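Cahier d'atelier – cellule Flider, décembre

Reprise à 9 h. Objectif de la journée : finir la fiche de bonnes pratiques pour les essais d'insertion sur platine, celle que l'équipe Workneh attend pour lancer sa propre série. J'avais un brouillon de trois pages, j'en veux une seule, affichable à côté du pupitre. Et je suis content, ça commence à ressembler à quelque chose !

Rappel pour ceux qui n'ont pas suivi : on a repris les règles internes de Kolamell, écrites pour une cellule fermée, et on les a appliquées telles quelles à un poste où l'on entre la main toutes les dix minutes pour remettre une pièce en place. Forcément, ça coince. La moitié des consignes supposait un portillon que nous n'avons pas. L'autre moitié est excellente et on la garde.

Ce que j'ai retenu ce matin, dans l'ordre où ça m'est venu.

Vitesse. En mode réglage, on reste sous 200 mm/s au point outil, avec la commande de validation en main. La limite de 250 mm/s que tout le monde cite de mémoire vient de l'ISO 10218, c'est un plafond et pas une consigne de travail. À 200 on garde un peu de marge et on ne perd presque rien sur le temps de cycle, puisque l'approche finale se fait de toute façon beaucoup plus lentement. J'ai mis la valeur dans le programme de base de Skimero pour qu'on n'ait plus à la saisir. Attention quand même : un paramètre dans un programme n'est pas une fonction de sécurité. Si on veut compter dessus dans l'appréciation des risques, il faut la vitesse surveillée du contrôleur, configurée, protégée par mot de passe, avec la somme de contrôle notée ici.

Pincement. Gros morceau. On parle toujours du bras, rarement des doigts, alors que c'est là qu'on met les mains. La fermeture de la pince doit être traitée comme un mouvement à part entière : annoncée, commandée volontairement, jamais déclenchée par un redémarrage. J'ai vérifié la séquence de reprise dans le programme et il restait une fermeture automatique après acquittement de défaut. Supprimée. Maintenant, après un défaut, la pince garde son état et attend un ordre. C'est tout bête et j'aurais dû le voir au mois de novembre.

Perte d'énergie. Même logique : que fait la pince si le courant tombe ? À écrire noir sur blanc pour chaque modèle, avec le résultat de l'essai et non la phrase du catalogue. Je réserve une ligne pour ça dans la fiche. Pas encore fait l'essai avec une pièce lourde.

Efforts. J'ai relu la partie de l'ISO/TS 15066 sur les contacts. Les seuils dépendent de la zone du corps et du type de contact, donc un chiffre unique « force max du robot » ne veut pas dire grand-chose. Un doigt de pince étroit concentre la pression sur une toute petite surface, et un effort modeste peut quand même dépasser la limite de pression. Conséquence pratique : pas de validation collaborative sans mesure avec l'outil monté. Si l'on change de doigts, on mesure à nouveau. L'équipe Workneh voulait réutiliser nos relevés avec ses doigts à elle, j'ai dit non, gentiment.

État des doigts. Petite rubrique que j'ajoute avec plaisir, parce qu'elle manque dans toutes les fiches que j'ai lues. Les rayures de surface, on vit avec. Une bavure ou une arête vive, on arrête et on reprend à la pierre. Contrôle visuel en début de série, puis tous les 100 cycles, doigts ouverts puis fermés, en regardant si les faces se rejoignent bien sur toute la longueur. On note la date du dernier démontage et le couple de serrage des vis. Pas de « ça a l'air bon » dans la case, on met une valeur.

Bridage de la platine. La fiche disait « fixer la pièce ». Trop vague. Nouvelle formulation : la platine est immobilisée avant tout mouvement d'approche, et on vérifie en poussant à la main, robot arrêté. Une platine qui glisse pendant une insertion fausse la mesure, et surtout elle donne envie de la rattraper. C'est le réflexe qu'il faut rendre inutile.

Zone de travail. Sur le plateau, uniquement ce qui sert à l'essai en cours. J'ai longtemps hésité à écrire cette règle parce que personne ne la respecte en mise au point, moi le premier. Je la formule donc autrement : tout objet dans le volume atteignable doit être déclaré dans la feuille d'essai. S'il est déclaré, il peut rester. On verra si ça tient mieux.

Traçabilité. Version du programme, charge utile déclarée, centre outil, référence des doigts : 4 champs obligatoires en tête de chaque série. La charge utile surtout ! Une masse mal renseignée fausse la détection de collision, et on passe ensuite des heures à accuser le capteur. Chez Flider ils ont collé ces champs directement dans l'écran de lancement, impossible de démarrer sans les remplir. Je trouve ça formidable et je veux la même chose ici.

Discussion à la pause sur l'arrêt d'urgence. Certains s'en servent comme d'un bouton pause parce qu'il tombe sous la main. À bannir : ça use les freins et ça banalise le geste. L'arrêt normal doit être au moins aussi facile à atteindre. J'ai déplacé le pupitre du côté de l'opérateur, le câble passe derrière le pied de table. À confirmer à l'usage.

Reste à faire :
– essai de coupure avec pièce lourde, à consigner par modèle de pince
– relire la partie pincement avec quelqu'un qui n'a jamais utilisé le poste
– demander à Skimero où est stockée la somme de contrôle de la configuration sécurité
– mettre la fiche sur une page (j'en suis à une page et demie)

Fin de l'après-midi : premières approches lentes au-dessus de la platine rouge, doigts serrés, selon la nouvelle séquence. La fiche se lit bien en conditions réelles, sauf la rubrique traçabilité, écrite trop petit.
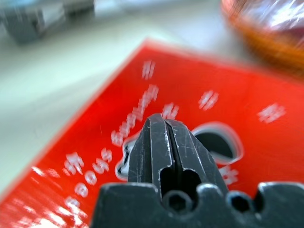

Faut-il refaire l'appréciation des risques quand on change seulement les doigts de la pince ?

Au minimum, il faut la rouvrir et revoir tout ce qui dépend de l'outil : géométrie et arêtes, points de pincement, masse et centre outil déclarés, tenue de la pièce en cas de coupure. Si l'application repose sur la limitation de force, on refait aussi les mesures de contact avec les nouveaux doigts. Le reste du dossier peut être conservé s'il n'est pas touché par le changement, à condition de l'écrire.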